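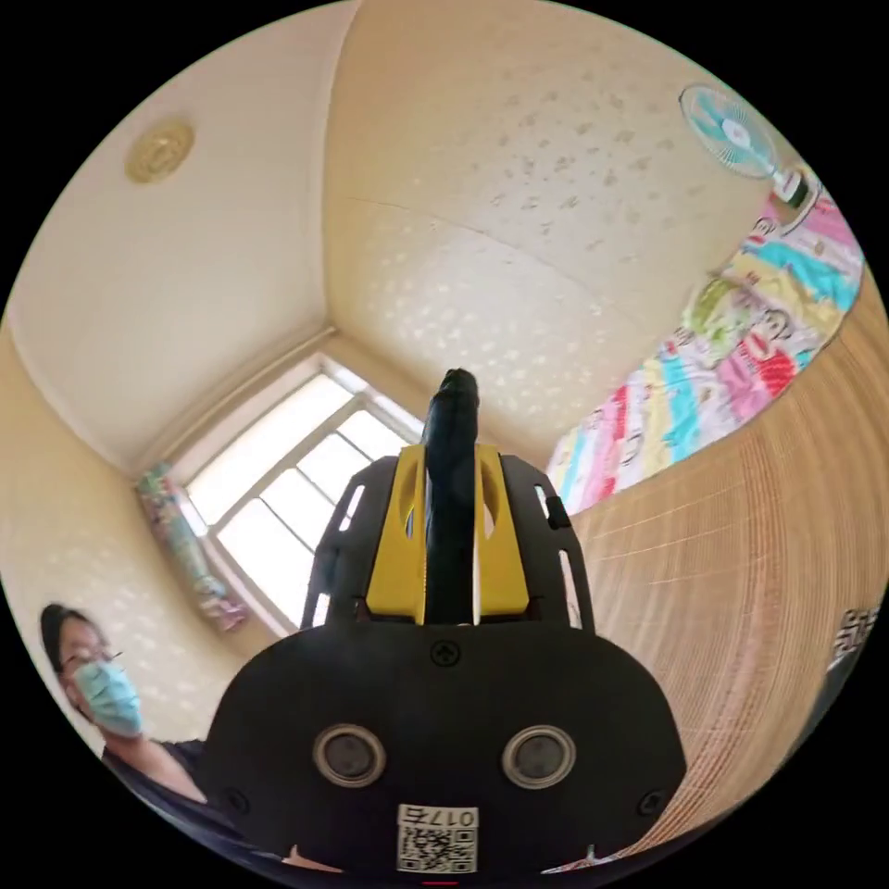 18 November 2023, posted by Irja Turunen, Brarnach Residents' Forum

Members are asked to comment on the proposed revision of the shared storage rules, last amended in 2016. The present text allows each household one locker and says very little on how articles kept in common areas should be marked. Under the draft, any portable equipment left in a shared room would carry a label with the unit number. Labels must contrast with the surface beneath them. On equipment colored like the item shown, with a wide black body and yellow plates, a white label on the black part would meet the rule and a dark one would not. Comments will be received in this thread until the May meeting packet is prepared.

Cheuk-hei Lui wrote:
I support the draft in general. My concern is section 5, which permits management to remove unlabeled articles after one written notice. Residents who travel for work may be absent for the whole notice period. I request that two notices be required, the second by telephone or e-mail.

J_Jablonska wrote:
I must disagree with the previous member. The bicycle room has been full for two winters, and a second notice would only extend the delay. Residents who travel may label their property before they leave. The label takes a minute to write.

Cheuk-hei Lui wrote:
The member's point on the bicycle room is noted. However, the rule as drafted covers every shared room, including the laundry and the workshop, where there is no shortage of space. The bicycle room could be given its own clause.

Ming-te Chung wrote:
Please clarify whether the unit number alone is sufficient. Locker 151 and unit 151 are assigned to different households, and parcels have already been misdirected on that account. I would favor the letter U before the number.

Irja Turunen wrote:
The suggestion is accepted and will appear in the next version. The question of a second notice remains open.

I. Uzor wrote:
I do not object to labels. I object to the fee of 5 dollars for the return of removed articles. No such fee was mentioned when the subject was first raised.

J_Jablonska wrote:
The fee was in the first draft, on the last page.

I. Uzor wrote:
The copy delivered to my unit did not include that page. I ask that it be sent again to all households.

Contact the forum office, extension 2848 | © Brarnach Residents' Forum | Back to top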